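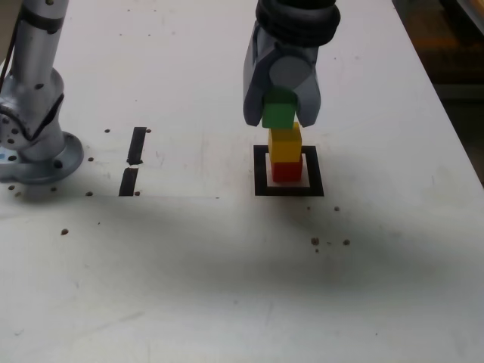
Debora Farina wrote to ask whether a set of blocks can come back one piece short, or whether the whole set then has to be paid for. Her question and the others we are sent most often are answered on this page.

Tumlow Toy Library: questions and answers

What happens if a piece is missing?
Bring the rest of the set back on the usual day and tell the desk what is gone. You do not pay for the whole set. Single blocks, counters and play food are free to lose within reason. For jigsaws and board games we put a note on the lid and lend them out as they are, unless the missing piece makes the game unplayable. In that case we ask for half of what the game cost us. If the piece turns up later, hand it in and we refund you.

Who can join?
Anyone who looks after a child under 7, including grandparents, foster carers and childminders. You do not have to live in Tumlow. Nurseries and playgroups need a group card, which is explained further down.

What do I need to bring to join?
Something with your name and address on it. A bill on your phone is fine. The child does not have to be with you.

What does it cost?
A family card is free. Small toys are free to borrow. Large items (slides, the sand table, the play kitchen) carry a hire charge, shown on the yellow ticket tied to each one. Pay by card or cash when you collect.

How many toys can I have at once?
Four small toys and one large item. Each numbered bag or box counts as one toy, however many pieces are inside.

How long can I keep them?
Three weeks. You can renew small toys once by phone or at the desk, provided another family has not reserved them. Large items cannot be renewed.

Do you charge for late returns?
No, but you can't borrow anything else until the late toy is back. After two months we treat it as lost and will ask you to pay for it.

Where are you and when are you open?
The main library is at the back of Bassi House, through the side gate and past the bike racks. We are open on weekday mornings during term time. There is a smaller collection at Tristura Road with baby and toddler toys only. Toys borrowed at one can be returned to the other, but allow a few days for them to show as returned on your card.

Is there anywhere to park?
There are 2 bays by the gate at Bassi House for people collecting large items. Please don't stay in them longer than it takes to load. Otherwise use the Dremer Lane car park, where the machine takes coins only.

Are you open in the school holidays?
Tristura Road is. Bassi House closes for the whole of July for the stock check and opens again in August with shorter hours. Anything due back in July is extended automatically.

How are the toys cleaned?
Hard toys are washed or wiped with a mild detergent when they come back. Dressing-up clothes go through a warm wash. We don't lend soft toys. Please give everything a wipe before you return it, and let things dry before they go in the bag, as damp bags are the main reason we have to throw toys away.

Can I see what you have before I visit?
Yes. There are 270 toys on the list, which is kept in a ring binder at each desk and can be sent to you by email. It is sorted by age and then by type. The list does not show what is out on loan, so ring first if you want one thing in particular.

Can I reserve a toy for a birthday party?
Yes, up to six weeks ahead. The bouncy items and the long tunnel go quickly in spring. We need a 100 pound deposit for the party box, returned when everything has been counted back in.

How does a group card work?
Groups may borrow ten toys for a half term. One named person signs for them. If that person leaves, please tell us so that we can change the name on the card.

Do you take donated toys?
Yes, if they are complete, clean and have their safety mark. We can't take car seats, cot mattresses, anything that plugs into the mains, or jigsaws with pieces missing. Please don't leave bags outside the gate.

The next donation morning is Sat 7 November at Bassi House, from ten until noon.

I have lost my card. Do I need a new one?
Not straight away. We can look you up by surname. If the card has been missing for a while, ask for a replacement at either desk and it will be ready on your next visit.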